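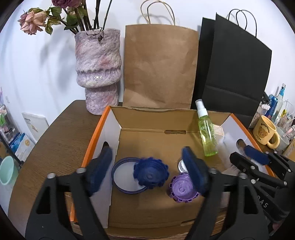 Roses past their best, and all the better for it.

I want to speak up for the flat surface by the front door. You know the one! In my grandmother's house it was a chest with a bad leg, in mine it's a narrow shelf, and in both it has done more for family life than any sofa ever did. Magazines keep telling us to clear it. I think they're wrong, and I've thought so for 19 years.

My friend Luana Sales keeps hers bare apart from one bowl, and it does look lovely. But she rings me when she can't find her stamps. I have never lost a stamp in my life, as they live on the shelf with the post, the spare keys and whatever flowers I haven't had the heart to throw out - and I rarely have the heart before they've gone properly papery.

A messy surface is a kind of diary, and I love reading other people's. Go into a home where everything has been put away and you learn that the owners have cupboards. Go into one where things have been put down and you get the whole week.

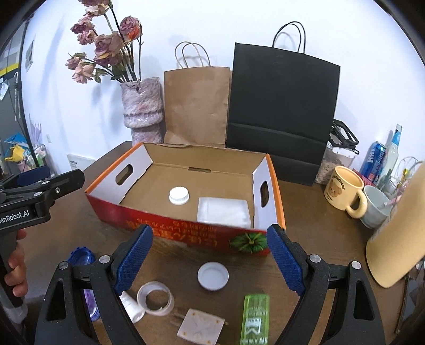
Small things are where tidying advice falls apart for me. The books all say to give each item a home, which is fine for a coat and hopeless for the stuff that turns up singly. Where does an upturned bottle cap live? Or a plug, or a green lighter? Put them on a table next to a roll of clear tape and they make perfect sense, because that's where a hand will go looking.

My aunt Rosângela had a biscuit tin for all this and we fought over it as children (buttons, mostly, and a whistle). When she moved, in August, she offered to empty it before passing it on to me. Absolutely not, I said. It's on the shelf now, with the lid off.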